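Previous | Next | Thread index | Author index | Search archive

Niremska Tabletop List, message 237
Subject: Re: Wood under mugs on a stone top
From: Nolte
Date: 11 May 2018

Fetum wrote:

> We replaced the oak table in the club room with a gray marble-look one and
> now I hear every mug that gets put down. Cork is out, it crumbles. I am
> thinking of round wooden ones with a lip. Does anyone use them for regular
> game nights? Do they slide? And does it matter if they don't match? The
> shop here has odd lots cheap but no full set in one color.
>
> Fetum

We have used wooden ones since November, on a gray marble-patterned top, so I can answer most of this.

Ours are odd lots too. I bought 13 of them from Tasell in two orders and the browns are different in both. Most are a walnut color, and there is a lighter one that is closer to orange. I thought that would bother me and it doesn't. People remember which one they had, which helps when there are several green mugs on the table.

Get the raised rim. A flat disk is fine for a glass, but someone reaching across for chips will push a mug off a flat disk sooner or later. The rim also holds a drip until you wipe it. We keep the poker chip case on the same table as the drinks, so this matters to us more than it might to you.
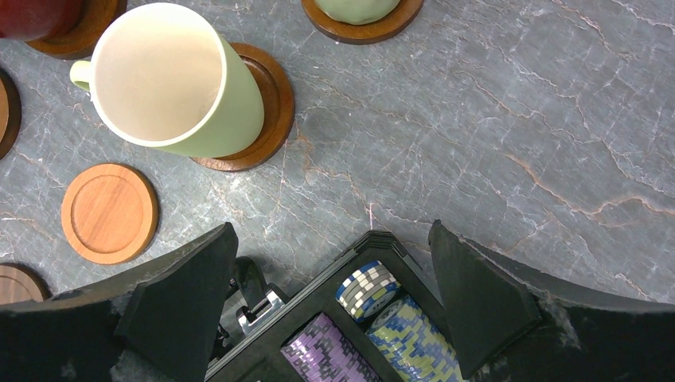 Setting the table

I put the wood down first and the mugs second. When I did it the other way I ended up lifting every mug again. Two columns down the middle works for us, with enough space between them that you can pick up one mug without knocking the next. If you set them along the outside edge, elbows get them.

The mugs come out on a metal tray, and the tray stays at the left side of the table. Anything not in use goes back on it. That keeps spare cups off the stone, and it means you only need wood for the people drinking at the time.

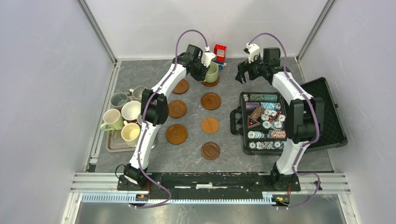
I would also buy a few more than you have seats. A pitcher needs a place to go if you don't leave it on the tray, and somebody always brings a second cup. We started with 4 and that was too few by the first evening.

On sliding: they do, a little. Bare wood on a polished top will move if you bump it. I glued thin felt to the bottoms of the first batch and left the second batch bare. The felt ones are quieter, which was your main complaint. They are also a nuisance to wash, so I only wipe them. If you do the felt, let the glue sit overnight and put a book on top.

Oil them before the first use. I used plain mineral oil, two coats, and wiped off what was left after an hour. The darker ones came with a finish already on and didn't take much. Don't soak them and don't put them in the dishwasher. I warped one that way.

As for matching, I would not pay extra for it. Our mugs don't match either. The light green ones are most of what we have, plus a white one with a red handle and one with a blue band, and the mix looks fine on brown wood. What I would check is the inside width. Some of the cheap ones are too narrow for a wide mug, and then it sits up on the rim and tips. Take your biggest mug to the shop.

Nolte 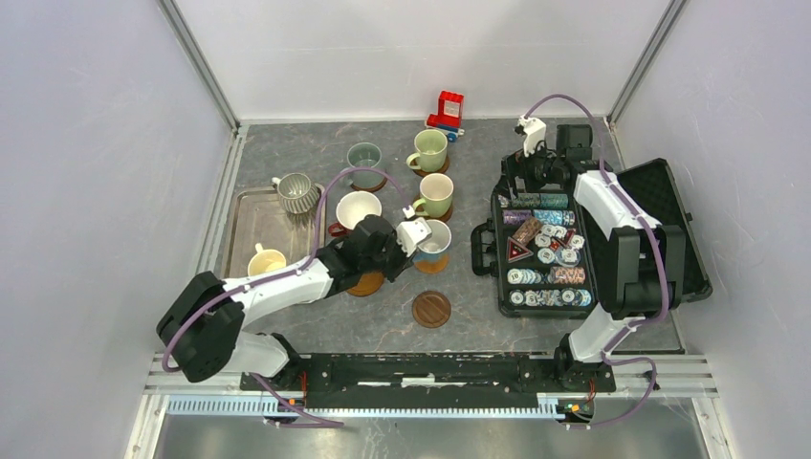 Comments (3)

Ruba Hijazi
Felt works, but cut it smaller than the base. Mine went right to the edge and the edges came up within a month.

Fetum
Thanks, this covers it. I measured our widest mug and the odd lot is big enough. Going with the rim and bare wood for now.

Tarn_2000
Does the mineral oil leave a ring on the stone? I have only used beeswax.

Reply | Report | Back to thread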